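4.2 Comparing grippers in the button-press scene

Use this section to run the same task with two grippers, the Koval flat-finger model and the Jedeo narrow-finger model, and compare the logs in Wistness.
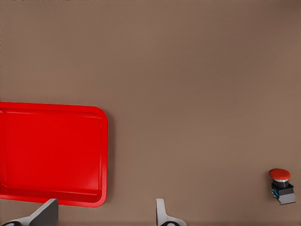

Both grippers must be tested with the same scene file and the same wrist camera pose. If you changed the camera pose in section 4.1, reset it before you start.

Loading the scene

1. Open Wistness and choose Scenes > Bench > Tray and Button.
2. In the Gripper list, select Koval.
3. Set the random seed to 388. Leave the lighting on Even.
4. Click Load and wait for the status line to read Ready.
5. Switch to the wrist camera view. Both fingertips should show along the bottom edge, with the gripper fully open. If only one shows, see Note 2.

Running the trials

6. Set Trials to 14 and Approach Speed to Low.
7. Click Run. The arm goes back to its home pose between trials.
8. When the run ends, click Save Log and add the gripper name to the file name. Wistness does not add it for you.
9. Select Jedeo in the Gripper list, click Load again, and repeat steps 5 through 8.
10. Open both logs in the Compare tab. Look at press offset first, then finger clearance over the tray rim.

Note 1: The emergency-stop button in the scene is a target object. Pressing it does not stop the simulation. To stop a run, use the Halt key on the toolbar.

Note 2: A missing fingertip usually means the camera mount offset was carried over from another gripper. Click Reset Mount and reload the scene.

Note 3: The tray has collision turned on. A finger that touches the rim is logged as a contact, and the trial still counts.

CAUTION: Do not send a saved path to a real arm until you have checked the finger length in the gripper file. The two models differ, and a path saved with one can drive the other into the table.

CAUTION: Controllers with firmware older than build 1915 ignore the Low speed setting. Update them first – see section 2.

Scene files for the Stutcombe bench are kept by Mahsa Vahidi. Send her any change to the tray or button position before you save over the shared copy.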